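Part-time kitchen helper wanted, Movbridge
14 Jun 2026 | By the Kelance House office
Shares 19 | Comments 2

Kelance House in Movbridge is hiring a kitchen helper for evening shifts. We serve supper to nearly 100 residents, and the job is mostly washing up, putting away and getting trays ready for breakfast. Shifts run from late afternoon until the dining room is closed down for the night.

You do not need experience. You do need to be on your feet for most of a shift and able to lift a full crate of plates. Aprons and gloves are supplied -- bring your own closed shoes.

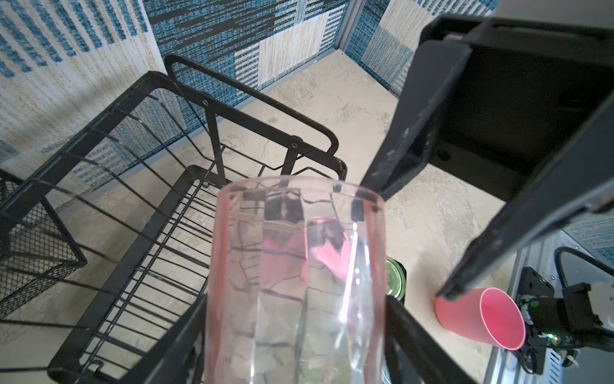
Pay is hourly and goes out every 2 weeks. Supper is included on the days you work. The Tarnari Road bus stops at our gate, and there is staff parking behind the laundry. The post runs through the end of October, with a chance of staying on over the winter.

To apply, pick up a form at the front desk or write to Kelance House, 1047 Bhutto Street, Movbridge. Tell us which evenings you can work and when you could start. Please include a phone number -- we set up interviews by phone.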